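Workplace notes: charging points and shared tables

The refit of the Lumbao floor finished in April, and the loose power strips that used to run under the meeting tables have been withdrawn. Each shared table is now supplied from one fused floor outlet, rated for the chargers listed in the Fladach equipment sheet. Laptops continue to use the wall sockets. Phones, headsets and other small devices go on the table chargers.

Output is the usual source of complaints. A charger's rating is a total for all of its ports, and the share available to each device falls as more are connected. On the units tested at Jurach, a phone charging alone reached 80 percent in 67 minutes. The same phone with every port occupied took 90 minutes. Both results are within specification, and neither is grounds for a replacement request.
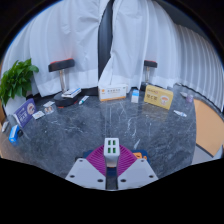

Placement matters more than most users expect. A charger pushed under papers or between boxes cannot shed heat, and its protection circuit will reduce the output before it switches off entirely. Keep it in open air on a hard surface. A compact block with four USB ports in two rows of two, like the white one over the marble tabletop, can be stood upright with the ports tilted up, so the plugs go in from the top and the sides remain clear. Plants should stay at the far end of the table – water from a pot is the second most common cause of failure in the Murodow returns log, after damaged cables.

Stone tops need a little extra care. The polish is hard but the edges of a charger housing can hold grit, and dragging one across the surface leaves fine scratches that show under side light. Lift the unit to move it. Wipe the top with a damp cloth and neutral soap, with the charger unplugged and set aside until the stone is dry. Vinegar and citrus cleaners etch marble and have been removed from the cleaning cupboard.

Cables longer than 300 cm are not permitted on shared tables. Shorter replacements are available from the Lumbao stockroom on return of the old cable.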